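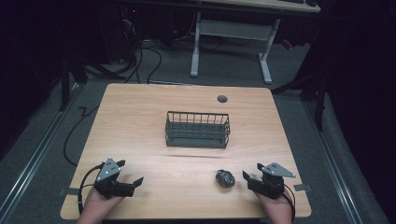
Wire basket on the table, speckled piece in front of it.

Wood tabletop with a cable grommet – safe to put a wire basket straight on it?

Last updated: January 23, 2025

Posted by Fomirley

I have a light wooden table with rounded corners and a small dark gray grommet near one corner. It stands on gray carpet. A dark gray wire basket sits near the middle and gets used for small items. The rods are thin, but there is a lower rim band that carries the weight.

I want to avoid scratches along the grain. Do I need feet or a mat under the basket? The finish is unknown. The table came from a Quintero clearance in April and had no paperwork. I would also like to know if the tape at the left and right edges will leave residue. It is gray, and I have not tried to peel it.

Hilkka Laaksonen

Feet, yes. Turn the basket over and run a fingertip along the underside of the band. Any burr you can feel will mark a soft finish. File it down, wipe off the dust, then fit clear stick-on bumpers at the corners. A basket that is lifted every time does little harm. One that is dragged does a lot.

Before choosing a cleaner, test the finish on the underside of the top. Put one drop of water there and wait 5 minutes. If the wood darkens, the finish is thin or missing, and you should keep wet cloths away from it.

For the tape, warm it with a hair dryer on low and pull it back flat on itself, slowly. Leftover adhesive usually comes off with mineral spirits on a rag – test that underneath as well.

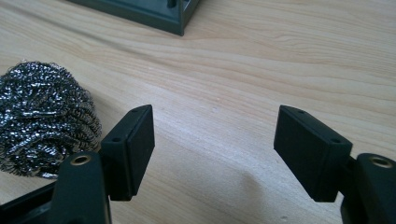

Posted by Mistitz

Felt pad. I have had one under a metal tray for 18 months, no marks. Cut it a bit smaller than the base.

Comments

Plomulix: Felt holds grit. Check it now and then or it turns into sandpaper.

Fomirley: Found one burr on the band and filed it. Bumpers ordered. The water drop did not soak in.

Quill377: Does the hair dryer method work on old tape? Mine has gone brittle and comes up in flakes.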